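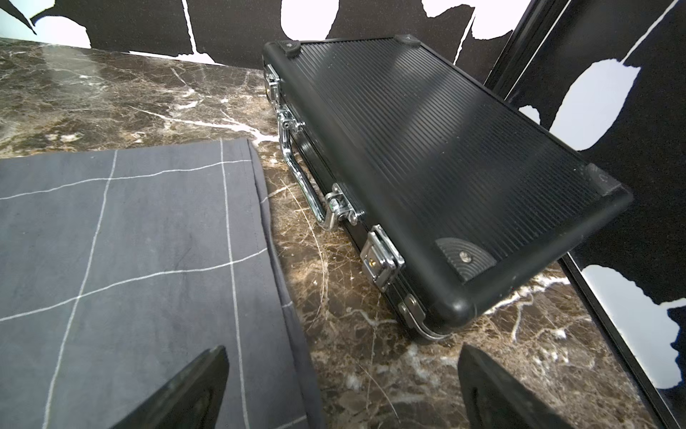

Kulsoom Tarar replied:
A 12 inch trap line spacing won't pass inspection. Check the rule sheet again. It's the escape ring that has a minimum, and the ring goes on the outside wall of the pot.

wemura_tides wrote:
Spacing isn't regulated at Wemura, only pot count. Limit is 2 per license. I run mine on 260 feet of sinking line and have never been cited.

Berhanu Worku replied:
Sinking line chafes on that ledge. I lost a blue crab pot there in December and the break was clean at the rock. Floating line with a weight at 11 feet — that keeps the slack off the prop.

wemura_tides wrote:
Disagree. Floating line is what gets cut at the channel. Use leaded and check it every pull.

Kulsoom Tarar replied:
Either is legal if the buoy carries the license number. Mine are Clatosport buoys, and the paint lasts one season.

potluck11 wrote:
Does the number go on the pot too?

Berhanu Worku replied:
Yes, on both.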